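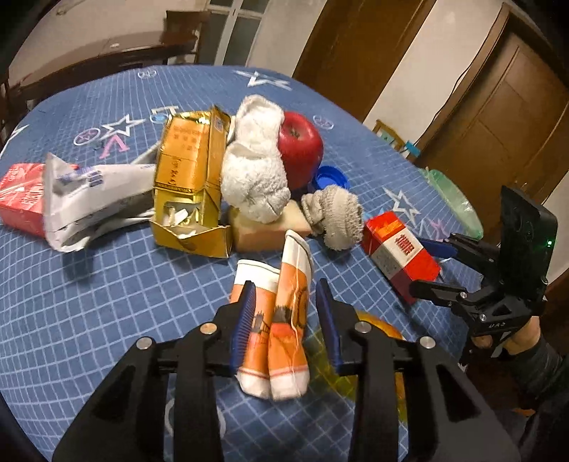
Tisch, Gesamtstand: Handtuch, Verpackungen, Apfel auf blauer Sterndecke

Donnerstag, 31. März 2022
Von der Redaktion Wesell

Prüfliste Gemeinschaftstisch, Blatt 5

Lebensmittel getrennt: nein. Apfel liegt direkt am Handtuch, umlegen.
Textilien: Handtuch und Socken in die Wäsche.
Leere Verpackungen, Tüten: in den Müll.
Kleinteile: blauer Flaschendeckel, verschluckbar. Mangel, wie schon im Oktober.
Rauchwaren: offen auf dem Tisch. Wegschließen.

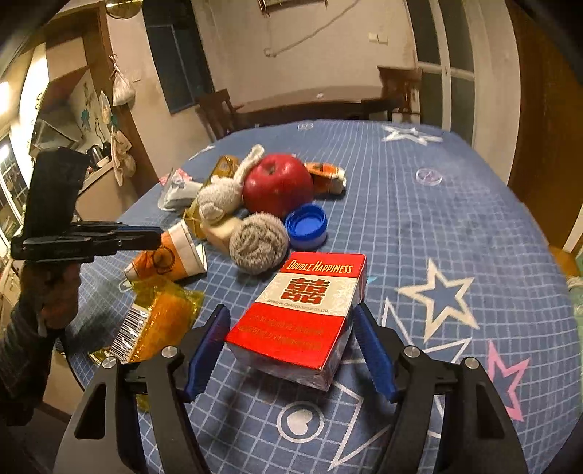

Zigarettenschachtel „Double Happiness“, dahinter der Apfel

Nachprüfung in 17 Tagen, Raum 11.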